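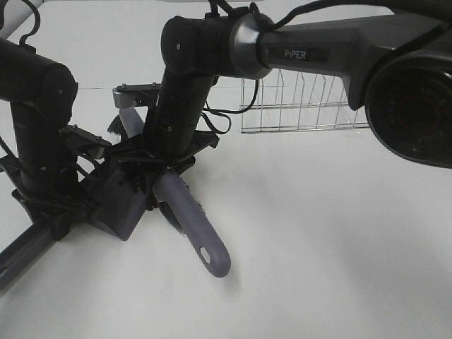
Two-arm sweeping station, brush in the right gripper.

Teaching by demonstration: frequently asked questions

Notes for operators on the Zerkix sweeping task. Maintained by Birutė Rebane. Questions on hardware faults go to the Fukel bench, not to this page.

What does an operator do?
You drive both arms by remote control from the Semeniuk desk. The left arm holds the dustpan and the right arm holds the brush. Every joint angle and gripper opening is stored with the video, and the policy is trained on those records.

Can I guide the arms by hand instead?
Only for setting start poses. Your hands would appear in the video, and the trained policy will not have hands beside it when it runs.

How many demonstrations are needed?
The target for this task is 300 accepted episodes. The November set has 369 recorded, of which 96 were rejected in review, so recording continues.

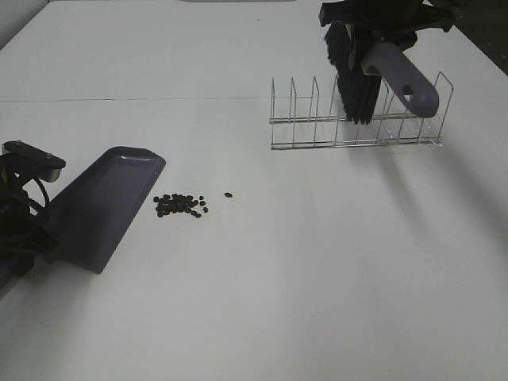
What counts as a complete sweep?
An episode is complete when no beans remain on the table and the pan is level. Strays are the usual cause of rejection. A single bean lying a short way to the right of the pile, on the brush side, must be collected with the rest, so begin the stroke beyond it. If you miss one, go back for it within the same episode. Corrections are useful training data and should not be edited out.

Should every episode start from the same layout?
No. Move the pile between episodes and vary its spread. The policy otherwise learns one path and repeats it wherever the beans are. Keep the pan lip flat on the table during the stroke, whatever the layout. A raised lip lets beans pass underneath, and reviewers will reject
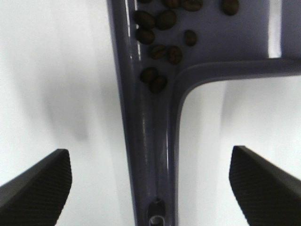

any episode in which this happens without a correction. Lift the pan slowly at the end. Fast wrist movements blur the wrist video and may also spill the load.

How fast should I move?
At the speed you can hold for a whole session. Pauses longer than a few seconds are trimmed by Fastside during export. Short hesitations stay in, and too many of them will make the policy hesitate as well. 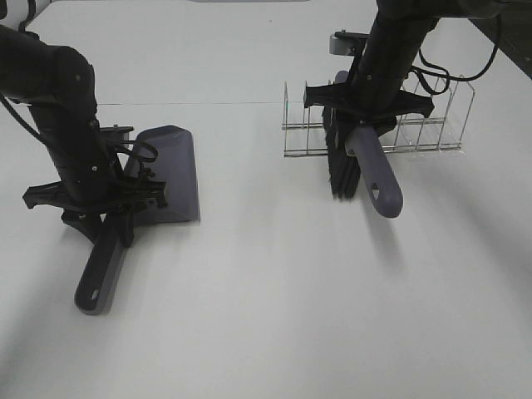

What if a gripper loses its tool?
Stop recording and mark the episode as failed. Do not regrip and continue. Tool pick-up is a separate task with its own records.

Where are the files kept?
In the station folder, under the task number, 968. Rejected episodes are kept there too, with the reviewer's reason in the notes field.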